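Etstead food fair, quick notes before I forget it all

Posted Jun 21, 2021

Back from Etstead. Feet hurt, car smells like smoked cheddar. Writing this fast because we have guests checking in at four and the beds upstairs aren't made.

Went mostly to find a new honey for the breakfast table. Our old supplier retired in April and the grocery store stuff just isn't the same on a biscuit. More than 100 stalls this year, spread over the two big barns and the yard between. Parking $13, up again. Got there at nine, should of gone earlier, the bread line was already out the door.

First stop Wada, the tea people. Tiny pours, very good. Liked the roasted barley one, less sure about the one with rose in it. They do a 20 bag box for inns, no logo on the tags. Took a price sheet.

Then Skakby. Oat crackers, rye crackers, a seeded one that falls apart if you look at it. Rye is the winner, good with soft cheese and it holds up under marmalade too. Bought four boxes. Ate most of one in the car.

Honey: tried seven, maybe eight. Lost track. Imani Mollel had the best by a mile, a dark fall honey, almost like molasses, and a pale spring one that tasted of clover and a bit of mint. She keeps 34 hives out past the county line and will deliver to us once a month if we take a case. We took a case. Also a comb, which was not in the budjet.

Lunch was a ham and pear sandwich, eaten standing up. Too much mustard. Good pear.

Afternoon in the second barn, cooler in there and a lot less pushing.

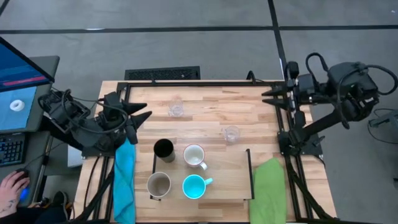

Second barn, Etstead. Wooden tabletop, small clear glass near the top.

Cotidlow last, the jam makers. Plum and ginger is new and I'd serve it tomorrow. The rhubarb was too sweet for me but I know some of you will fight me on that. Half size jars for the rooms, finally. Asked about a savory onion one, they said maybe by winter.

Didn't get to the cider or the sausage guy. Next year go to the sausage guy first.

Honey goes out at breakfast starting this week, both kinds. Comb too, if there's any left.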